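Balogh Planner: Frequently Asked Questions

This page collects the questions we receive most often about Balogh, the motion planning and control software from Statmont. It is written for people who already have two arms on a table and want them to work together. If your question is about buying arms or grippers, please ask your hardware supplier, we do not sell them.

What does Balogh do exactly?

It receives a goal, for example "the left gripper should be at this pose and the right gripper should stay closed", and it produces joint trajectories for both arms. It also sends these trajectories to the motor controllers and watches that they are followed. It does not decide what the goal should be. For this you use your own script, a learned policy, or our task tool Clandari.

Do I need Clandari to use Balogh?

No. They are separate packages with separate licenses. Many users run Balogh alone for a long time and add Clandari when their scripts become too long to read.

Can I use it with only one arm?

Yes. In the configuration file, delete the block of the second arm. Please do not only set it to "disabled", because the collision checker will still reserve space for it and you will get strange detours.

How are the two arms kept from hitting each other?

There are 2 layers. The planner treats both arms as one body with many joints, so a plan which brings them too close is never sent. During the motion, a second and simpler check compares the distance between the links at every control step. If this distance becomes smaller than your limit, both arms slow down and hold position. The second layer cannot be switched off from the script, only from the configuration file, and we ask you to leave it on.

Why does my plan fail with code 7?

Code 7 means that the start position is already in collision according to the model. In most cases the real arms are fine and the model is wrong. Check these points first:

- the height of the table in the model compared with the real table
- the position of the side walls, if your cell has them
- the padding value, which is often copied from another cell and too large
- the distance between the two bases, measured between the axes and not between the covers

If all of this is correct, save the state with the "dump" command and open it in the viewer. The links in contact are drawn in red.

How long does planning take?

It depends on your computer and on how full the table is. On our test computer in Flanwood, the standard set has 3,585 planning requests for two arms. In the last release, 373 of them needed a second attempt, and all of these were requests where both grippers must reach the same small area. If your task has many requests of this type, increase the time limit before you change anything else.

Does the software understand soft objects?

Partly. The planner itself knows only rigid shapes. When perception reports a soft object, Balogh wraps it in a simple box and keeps the arms out of this box until the grasp phase begins. In the grasp phase the box is removed for the fingers only. This works well for towels and sponges. It is weaker for thin plastic, where the reported border can jump between two camera images.

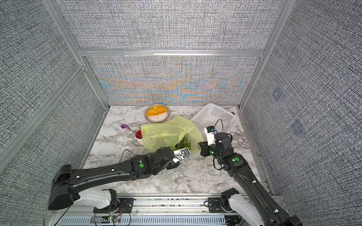 For this reason we recommend the option "hold_last_shape". It keeps the last good border of the object until a new one was confirmed in several images. A translucent bag lying over the edge of a basket is a typical difficult case, as the segmentation may join the two into one object. If you see this in the viewer, give the basket its own fixed model and ask the perception node to subtract it. Leafy things are similar: small loose pieces should be filtered by size, otherwise each one becomes an obstacle and the planner has no free way to the table.

Should I use wrist cameras or a fixed camera?

Use both if you can. The fixed camera is better for the general layout, and the wrist cameras are better for the last part of the approach, when the arms themselves cover the view. Balogh accepts any number of cameras, but all of them must share one clock. A small time difference looks exactly like a bad calibration and people lose whole days with it.

My cable is pulling on the wrist. Can the planner avoid this?

The cable is not part of the model. You can limit the rotation of the last joint with "wrist_range", and this helps in most cells. Please leave enough slack at the elbow too.

Can I stop a motion and continue it later?

Yes, with "pause" and "resume". After a pause the planner checks the remaining path again. If something moved on the table, it makes a new plan and writes a line in the log.

Which version should I install?

Please take the newest stable one. The version from July is still supported, but it gets only corrections and no new functions.

Last update of this page: 15/01/2024

Related items
Balogh: installation on a new computer
Measuring your cell for the collision model
Clandari: first steps
List of error codes
Release notes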